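Search this site
Enter keywords Go

Student Projects – Product and Interior Design, Year 2

Where Things Hang: Storing Cooking Utensils in a Small Shared Kitchen
Project report by Trinh Lý
Submitted 2018-03-11

1. Background

The kitchen on the second floor of Besden house is shared by nine students. It has one drawer for large utensils, next to the stove. The drawer is 400 mm wide inside and is used for ladles, spatulas, whisks, two potato mashers and anything else that does not fit in the cutlery tray. It jams when a ladle turns over and catches under the top rail. When it jams, people leave their utensils on the counter or in the sink.

My question was whether a freestanding rack on the counter would work better than the drawer, and if so, what kind. I was not allowed to drill into the walls or the tiles, so a wall rail was ruled out from the start.

2. What I looked at

I compared three ways of keeping the same set of six utensils:

The drawer as it was.
A straight-sided ceramic jar, 507 g empty.
A metal stand with a center rod and hooks at the top.

The set was a soup ladle, a slotted spoon, a flat turner, a serving fork, a pasta server and a skimmer. All six came from the Rerham secondhand shop and all had a hole or loop at the end of the handle. I checked this before buying, as a utensil with a plain handle end cannot be used on a hook.

3. Method

Each option was used in the kitchen for two weeks. I put a sheet of paper on the refrigerator and asked people to write down anything that annoyed them. I also timed myself taking out and putting back each utensil, ten times for each option, with the stove area set up as it would be for cooking.

I measured the space each option took up. For the stand and the jar this was the footprint on the counter plus the room needed above. The shelf over our counter is 600 mm up, so height was not a problem for either one.

4. Results

The drawer was the slowest, mainly for the ladle. The bowl has to be turned on its side before the drawer will close. Taking things out was not much better, and twice I had to reach in from the cabinet below to free it.

The jar was the fastest for taking things out. Its problems were different. The ladle and the skimmer are both wide at the top when they stand in a jar, and they cover everything behind them. With all six in, the jar also leaned when somebody pulled on the one at the back. Water ran down the handles and collected in the bottom, and this got five separate notes on the refrigerator sheet.

The stand came second for taking out and second for putting back. Most people needed a try or two to find the hook with the hole in the handle. After a few days this got better. Nothing collected in the bottom, and every utensil could be seen.

5. Notes on the stand

The order of hanging mattered more than I expected. The ladle is the heaviest piece and its bowl sticks out to one side, so it needs space from its neighbors. I got the best result by hanging it first and putting the flat turner next to it. The serving fork went on the far side.
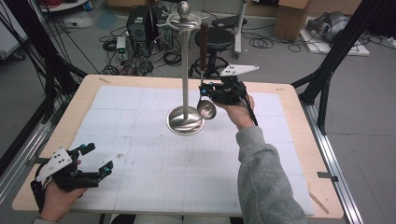 Fig. 1. Steel utensil stand on grid paper, with the ladle held beside the rod, handle up.

The dished base is useful for drips but has to be wiped, and two of my housemates said they would not bother. Tôn, who cooks most evenings, wanted the hooks lower so that she could reach them without lifting her elbow over a pan.

6. Cost

I kept the budget under 600 for everything, including paper and tape. The final total was 274, and most of that was the stand.

7. Conclusions and further work

The kitchen voted to keep the stand and use the drawer for the mashers and whisks only. The drawer has not jammed since. The jar went to the first floor, where they have fewer utensils and like it.

I would like to repeat the timing with other people, because I had practiced more than anyone else by the end. I also want to try a stand with a wider base. In August the kitchen will be refitted and a rail may be allowed then – if so, I will add it as a fourth option.

8. Thanks

To everyone in Besden house who wrote on the sheet, and to the Rirkusent workshop for lending me the scales.

We use cookies to remember your settings on this site. Accept Manage

Contact the department | Copyright 2018 | Back to top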